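Bedroom Tips From a Student Robot Project: Making Beds, Folding Shirts and Keeping the Floor Clear

Posted Friday, November 18, 2022

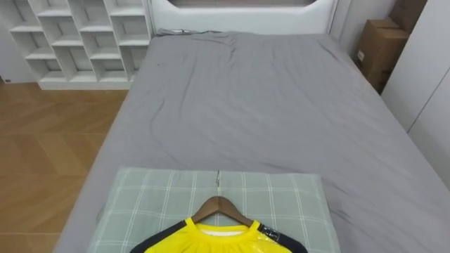
When our after-school robotics club at Fledascombe picked household chores as its project for the year, I thought the hard part would be the wiring. I have been helping out on chore afternoons ever since, and I can tell you the wiring is fine. It's the bed that gets us! A machine can only be taught a chore if the people teaching it can do that chore the same way over and over, and it took our students a few weeks to find out that no two of them smooth a sheet alike. I'm not sure I'd ever thought about how I do it, either, and I've been making beds for a good long time.

So we sat down and wrote out how each job should be done, slowly and in order, and then argued about it (there was a very lively afternoon on the subject of pillows). What came out of all that is a set of habits I now use in my own house, robot or no robot. I've put the best of them below. Some will be old news to you, and that's all right.

Getting a sheet to lie flat

Start at the head of the bed and work toward the foot. Most of our students started wherever they happened to be standing, and the wrinkles just moved around the mattress like a rug with a cat under it. Tuck or pull down the two head corners first, then walk to the foot and pull straight toward you with both hands spread wide apart. If you pull from one corner only, you get those long diagonal folds that seem to come back no matter how often you pat them.

Use the flat of your forearm for the last pass instead of your fingertips. Fingertips make little valleys of their own. One long sweep from the middle out to the left, one from the middle out to the right, and then leave it alone.

A solid-color sheet shows every crease, and for our purposes that is a help, as the students can see whether the last try was better than the one before. At home you may want the opposite. A small print forgives a great deal on a Monday morning.

Where the pillow goes while you work

Take every pillow off before you touch the sheet, and put them somewhere you've decided on ahead of time. A chair is good, the floor is not. Our rule in the club is that each thing has a parking spot, and the student calling out the steps has to say the spot out loud. It sounds silly, but I now do this under my breath when I strip the beds at home and I've stopped losing pillowcases.

Shirts and jerseys on hangers

Slippery sports fabric is the trickiest thing we handle. Cotton stays where you put it, while a jersey wants to slide off toward the nearest edge. A few things have helped:

Lay the hanger down first on something level and get the shirt settled on it there, before you lift anything. Holding the hanger up in one hand and feeding the shirt on with the other is how most of us do it, and it's also how most of us end up picking shirts off the floor.

Put the hanger in from the bottom hem, not down through the collar. Forcing it through the neck stretches the ribbing, and a stretched collar never really comes back.

Line up the shoulder seams with the slope of the hanger. If the shirt has panels in a contrasting color, so much the better — you can use them as a guide and see at once whether one side is lower than the other.

Point all the hooks the same way before you carry a pile to the closet. We do this so the grabbing step is the same each time, and it does save a lot of fiddling at the rail.

A wooden hanger with some width to it is kinder to knit shirts than a wire one. The club bought a set of 24 from Leemans, plain ones, and they've been dropped more times than I'd like to admit without coming to harm.

Folding, if you'd rather fold

Face down, sleeves in, sides in, then up from the hem in two folds. The students timed one another and could do a neat one in 12 seconds by the end of the month, though I am nowhere near that. The thing that sped everybody up was smoothing the shirt once at the very start. Every wrinkle you leave in at the beginning gets folded in three times over.

Clear floors and clear edges

Before any chore run, one student walks all the way around the bed. Shoes, cords, bags and drink bottles get moved out of the walkway, and anything that has to stay in the room goes into a corner with its flaps closed. It takes a minute or two and it has saved us from more trouble than any bit of programming. I'd recommend the same walk before you vacuum.

Empty your shelves from time to time and look at them bare for a day or so before you fill them up again. You'll put back less.

Write it down as you go

Our notebook has roughly 2,000 lines in it by now, all of them short: what was tried, which side first, what slipped. One line per try is plenty. If a chore at your house always goes wrong in the same place, keep a scrap of paper in the linen closet for a week and do the same. I found out that way that I was folding my fitted sheets inside out.

We'll be showing the project at the open evening in February, beds and all, with snacks from Bakedia if we order in time. If you have a good trick for duvet covers, please send it in before then, as that's the next chore on the list and we are already dreading the corners.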